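Does Tundale co-op need both players to own the Drarness expansion?

My sister and I are finally playing Tundale together after I bugged her for a whole year. I picked up the Drarness expansion over the break and I LOVE it, but she only has the base game. Can she join my world and come to the new islands with me, or does she have to buy it too? Also, will my save get messed up if she joins? I'm 53 hours in and would really rather not start over!

Asked by marshlantern
6 answers hidden, 3 shown

Answer 1 (marked helpful)
Dénes Sipos

Good news, she can come along! Only the host needs Drarness. When you open your world to friends, anyone with the base game can sail to the new islands, fight everything there and keep most of the loot. The harbor at the north end is gorgeous in co-op, by the way. Light both beacons at the same time and see what happens, I won't spoil it.

What she can't do without owning it:
- equip the two new weapon types (they sit in her bag with a lock on them)
- go past level 60, the old cap. You can climb to 80 and she'll stop there
- visit the islands in her own world

Your save is safe. Guests get their own character file and the world stays with you. I'd still make a manual backup before the first session. Go to Options, then World, then Copy, and give the copy a name you'll recognize. It takes a few seconds and I've done it before every patch.

One more thing, turn OFF shared quest progress unless you really want it. With it on, your story can jump back to wherever your guest is. It's in the host menu, second page, and it's on by default for some reason.

Answer 2
Slavica Dimitrov

Dénes has it right, I just want to add a bit about joining, as that's where my group got stuck for a whole evening. Both of you have to be on the same version. If one of you is on the January patch and the other isn't, the join button goes gray with no message at all. Restart the game on both ends and let it update fully.
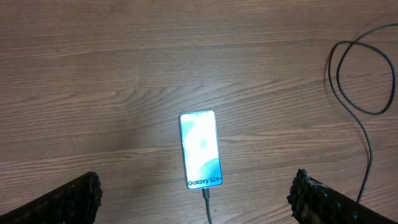

Invites were the other thing that tripped us up, and the fix is so easy. Link your game account to the Hullo app and the invite comes straight to your phone, so your sister doesn't need to be sitting at the title screen waiting for you. Mine stays flat on the table, screen up, the whole time we play, and I use it for the map too. The map in the app shows the Drarness islands even if you don't own them! We did the whole Alcaraz questline like that, with one of us calling out where the shrines were. Seriously the most fun I've had in co-op in years. Do that questline before the volcano, the lantern you get makes the caves so much nicer.

If the invite expires, just send another one. They last 98 seconds or something weird like that.

Answer 3
potatobarge

pretty sure you both need it?? at least on console it asked me to buy it. might have been for the weapons idk. game is great though

Comments (4)

marshlantern: Thank you both!! We got in last night and made it to the harbor. THE BEACONS. We were both yelling.

Dénes Sipos: Ha, yes! Now go back at night and do it again.

quillfeather: @potatobarge the store page pops up the first time a guest lands on the islands. Close it and you can keep playing.

tin_oarsman: Does the level cap thing still apply if the guest buys it later, or do they get the lost XP back?

12 people found this page useful
Shared 7 times
Last updated Jan 17, 2018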